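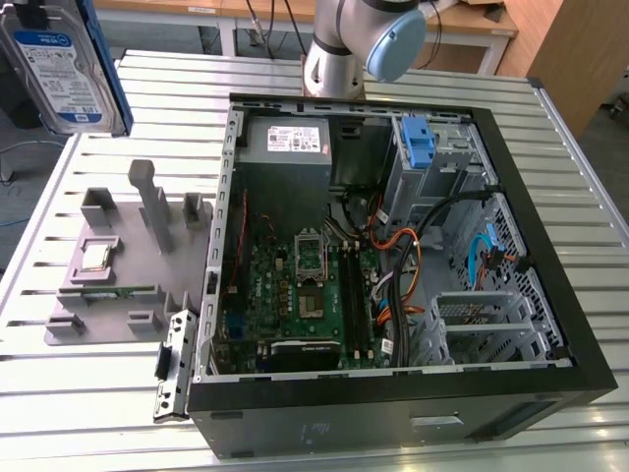
5. The Back of the Closet: Why Households Hold On to Old Desktop Computers

Research articles / Home and Everyday Life / Reuse and Repair

Figure 9. A desktop tower with its side panel removed. The CPU socket on the green motherboard is empty.

We come now to the part of the study that took the longest to write and, if we may say so, gave us the most pleasure. The earlier sections dealt with what people in Selldale throw away and how they go about it. What they hold on to is a slower subject, and the interviews on it ran long, very often over a second cup of coffee, with somebody getting up halfway through to fetch a box from the hall. We have tried to keep some of that pace here, and we ask the reader's patience where a story wanders a little before it reaches the point.

Of the 767 households that returned the mailed survey, we visited 32 for a sit-down conversation. Each visit began with the same opening question: "Is there a computer in this house that nobody uses anymore?" The wording came from Fidelina Sánchez, who had tried several others on her neighbors in March and found that most of them made people feel they were about to be scolded. Asked this way, people tended to laugh first and then answer, and the answer was very often a place (the top of the wardrobe, under the stairs, behind the Christmas things) before it was a yes or a no.

5.1 Kept for the files

The reason people gave most readily was that there was "something on it." They meant family photographs, above all, but also tax papers, a half-written cookbook, school reports, letters to a landlord, and in one home the whole membership list of a choir that stopped singing years ago. Very few could say with any confidence what the something was. One retired bus driver told us that his late wife had done the household accounts on the machine in the spare room, and that he had never looked at them and did not expect to, but that he would not have it leave the house while he was living in it. We did not press him, and we mention it here mostly to show how poorly the word "storage," which we had used so cheerfully in our own survey, fits what is going on.

It seems to us that an old desktop keeps its files in much the same way a trunk keeps its letters. The owner need not read them. What matters is knowing that they are all in one place, under one roof, and that the decision about them can be made next year. Jhosep Huamán, who carried out most of the evening visits, noted that people lowered their voices slightly when they talked about this, and he began marking those passages in the transcripts. They turned out to line up closely with talk about a person who had died or moved away.

5.2 Kept for parts

The second reason is more cheerful and, in our experience, much more talkative. A good many households hold on to a tower because it might be useful to some other computer someday. Opened up as in Figure 9, such a machine does look like a small pantry: there is the gray power supply, the memory slots, an expansion card, a metal drive cage with its blue latch, and one can see how a person of a certain turn of mind would find it hard to send all of that to the curb. Several of the people we talked with clearly had this turn of mind. They spoke about drives and cables just as their parents might have spoken about jars, buttons, and good lengths of string.

We asked each of them when they had last taken a part out and used it. The replies were generous in length and rather thin in dates. What we heard instead were plans, and the plans were lovely: a computer for a grandchild to learn typing on, a music player for the workshop, a machine to run the old version of Pridix, the label-printing program that one woman still needed for her honey jars and could not get to work on anything newer. (She did, in fact, get it going between our visit and our follow-up call, and sent us a jar with a very handsome label.)

It would be easy to treat these plans as excuses, and some of the earlier writing on household clutter does so. We would like to be kinder than that, and we think the evidence lets us be. A kept part gives its owner a standing in the family. In five of the homes we visited, relatives phoned one particular person whenever a machine misbehaved, and that person's closet was known to everybody as the place where spares came from. Whether a spare had been handed over lately did not seem to matter a great deal. The closet said something about its owner that the owner enjoyed hearing.

5.3 Kept because letting go is hard work

The third reason is the plainest, and the one that people offered last, sometimes at the front door while we were putting on our coats. They did not know where to take it. The drop-off site on Suksawat Road has short opening hours and a long line, and it asks that drives be removed beforehand, a request that many of our older participants found alarming. A desktop is also heavy and awkward. It does not go on the bus, and one does not like to ask a neighbor with a car to spend a morning on it.

Elvira Salazar collected nine accounts of a failed attempt at disposal, and they make good reading. In one, the tower traveled to the drop-off site, came home again because the gate was shut, and then stayed in the trunk of the car through an entire winter before being carried back up to the very shelf it had come from. In another, it was given to a nephew, who moved, and who gave it back with thanks. What struck us in these stories was how little it took to turn a person around. After one wasted trip, the machine went back to being kept, and within a few months its owner was explaining the keeping with one of the other two reasons. This leads us to suspect that the reasons are less separate than our headings make them look, and that a good deal of what we heard about files and parts may have started out as a closed gate.

5.4 A note on the Nulimell visits

A word should be added on Nulimell, the apartment block on the north side of town, where Ximena Ayala and Zoila Arango did the interviewing together. Closets there are small, and we had expected to find fewer kept machines. The survey answers bear this out, but the conversations complicate it in a way we had not foreseen. Residents with no room of their own had often left an old computer at a parent's or a sister's place, and still spoke of it as theirs. Our survey asked only about computers "in this house," so every one of these was missed, unless the parent or sister happened to be in the sample too, in which case it was reported by somebody who did not think of it as their own and had no reason to give for keeping it. We would word the question differently another time. Readers using our tables should bear this in mind, particularly for the smaller apartments, and should take the figures as a record of where the machines were sitting at the time of the survey. Ownership, in the sense our participants meant it, is taken up again in Section 6.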